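About Bokside

Bokside is a small school of folklore and mythology. We teach evening and distance courses on the old beliefs of northern and eastern Europe, on household customs, on seasonal rites, and on the written sources that tell us what little we know about them. We also keep a reading library and publish a yearly bulletin.

We are not part of a university and we do not grant degrees. Most of our students are adults who have jobs or are retired, and who come to us after reading one or two popular books and wanting to know where the stories in them come from. Some are teachers. A few are writers of fiction who need to know what a house spirit was supposed to eat.

How the school started

Bokside began as a reading group that met in the back room of a bookstore on Bellamy Street. The group had eight members and one shared copy of a translated chronicle. They read it aloud, a chapter at a time, and argued over the footnotes. After two winters other people were asking to join, and the room was too small for it. The group rented space in the Plarkness Building, put out a printed course list, and charged enough to cover rent and heating.

The first course was on household spirits and ran from January until the spring. It has been taught every year since, though very little of the original reading list is left. Better translations have come out, and two of the books we once relied on have been shown to repeat material made up by nineteenth-century enthusiasts. We still keep those two on the shelf. They are used in the course on sources, where students compare them with the earlier texts and mark what was added.

What we teach

There are four course areas, and a student may take them in any order.

Household and Hearth deals with the beings said to live in the stove, the barn, the bathhouse and the threshing floor, and with what people did to keep on good terms with them. Much of the evidence was written down late, by village priests and schoolteachers, and the course spends a good deal of time on who these collectors were and what questions they asked.

The Turning Year covers calendar customs: midwinter visiting, the burning or drowning of straw figures, first plowing, harvest's end, and the days set aside for the dead. Students keep a notebook through the course and are asked to collect at least one custom from a relative or neighbor, with the date and place noted. It does not need to be old. One student recorded her family's rule about never handing a knife across a doorway, and another wrote up the order in which Christmas cookies had to be baked.

Gods and Their Names is the course people ask about most. It takes the names found in chronicles, sermons, treaties and place names and looks at how far each one can be trusted. Some names appear in several sources that do not depend on one another. Others appear once, in a single manuscript, and may be a scribe's mistake. Students should be ready for a course that leaves many questions open – we do not hand out a family tree of the gods, and we do not think one can be drawn.

Reading the Sources is for students who want to do their own work. It covers how to use a catalog, how to follow a citation back to where it started, how to read an old map, and how to tell a medieval text from a later summary of one. There is a short section on paper, ink and bindings.

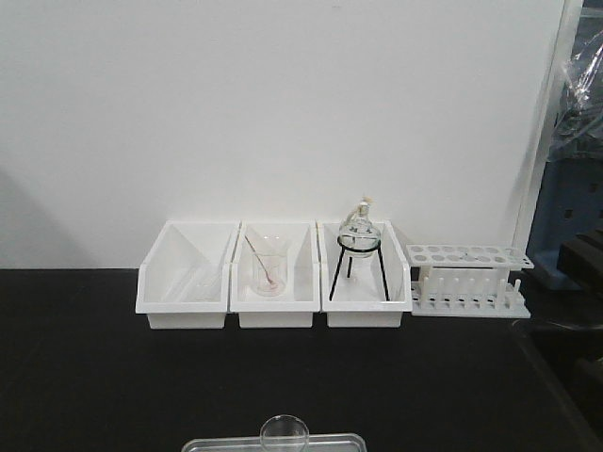 No course requires another language. Students who read one are welcome to work with the originals, and we can usually pair them with a tutor. For everyone else we use published translations, and where two translations disagree on a point that matters we put both on the handout.

How classes work

Evening classes meet once a week for two hours, with a break in the middle. Distance students get the same handouts by mail or email and send in their written work on the same schedule. Recordings of the lectures are available to anyone enrolled until the end of the following term.

Classes are kept small. If a course fills, we open a waiting list and, when we can find a tutor, a second section. There are no exams. Students write one short paper in the first half of the course and a longer one in the second, and both come back with comments. Those who finish the written work receive a certificate of completion. Those who would like to just listen can register as auditors at a lower fee.

Our tutors come from several fields, among them linguistics, archaeology, religious history and library work. They do not agree with one another on everything. The tutor for Household and Hearth thinks the bathhouse spirit is much older than the written record suggests, and the tutor for Reading the Sources has said in print, in our own bulletin, that there is no good reason to believe it. Students may side with either, as long as they can say what their view rests on.

The library

The Grilleck Library takes up the second floor of the building. It was started with a gift of 137 books on folk belief, seasonal custom and comparative religion, and has grown since to around three times that size through purchases and donations. The collection is strongest in tale collections, regional studies and dictionaries. It is weak in recent journals, which we can't afford, but we can request articles for students through a partner library.

Enrolled students may borrow up to four books at a time for a month. Books with a red label on the spine stay in the reading room. The oldest of these is a set of bound almanacs with the owners' notes in the margins – weather, lambing, deaths, and now and then a charm against toothache. Anyone may ask to see them, enrolled or not, but please write ahead so that someone can bring them up from storage.

We accept donated books if they fit the collection. Please send a list first. We cannot take encyclopedias, magazines or anything with mold.

The bulletin

The Bokside Bulletin comes out once a year. It prints student papers, reviews, and short notes on customs that readers have sent in. Everything is read by two tutors before it goes in. We pay no fees, but each writer gets copies. Back issues can be read in the library, and most can still be bought from the office.

We are sometimes asked to print articles on the revival of old religions. The bulletin has carried a few, as studies of what people are doing now. The school has no religious position of its own, and our students include believers of several kinds and people who believe in nothing of the sort. Nobody is asked about it when they enroll.

Fees and support

Bokside is run as a nonprofit. Course fees pay for rent, tutors and printing, and the library is supported by gifts and by the yearly book sale. The registration fee is 50 dollars and is taken off the course fee if you enroll in the same term. Reduced fees are offered to full-time students, people out of work, and anyone over retirement age. You do not need to send proof. Check the box on the form.

Visiting and enrolling

Enrollment for the winter term closes on 13th October. Forms can be picked up at the office, or we will send one on request. Late forms are kept for the next term unless you tell us otherwise.

Visitors are welcome to sit in on one class before deciding. Write to the office with the name of the course, and we will tell you which evening to come and what the class is reading. The entrance is on the Bellamy Street side of the Plarkness Building, up one step, with a ramp to the left. The library is reached by stairs or by the elevator at the rear. Street parking is free after six.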